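May, bench notes, equipment money

Budget round again. Tuteo quote 591 a head for replacement instruments, and we asked for 4. Ravico are cheaper and want us to take tissue models from them as well, which is how they get you. Thread and needles come out of consumables, so they are free in the sense that someone else gets the email.
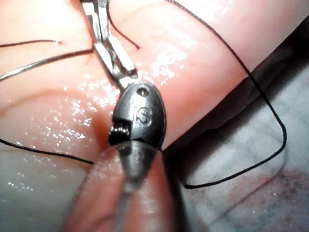 Mateos would do the same job refurbished, and has anyone asked them about spares before we sign for new?

Fair point. Asked. Reply due in 26 days — apparently a fast one.
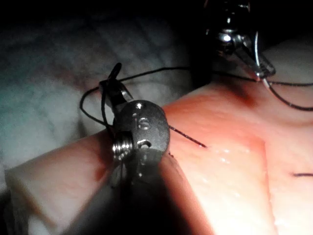 Two instruments, needle and black suture at the pad.

Pads are the line I always set too low. I have doubled it and expect to be told to halve it.
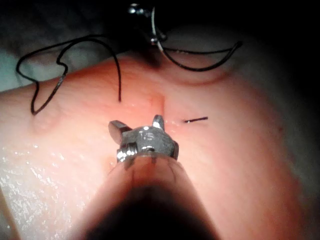

Storage can wait until next year, as it did last year. Draft goes in at 4.

Recent entries
Primau service contract, second reading
Shelf space
Tuteo delivery terms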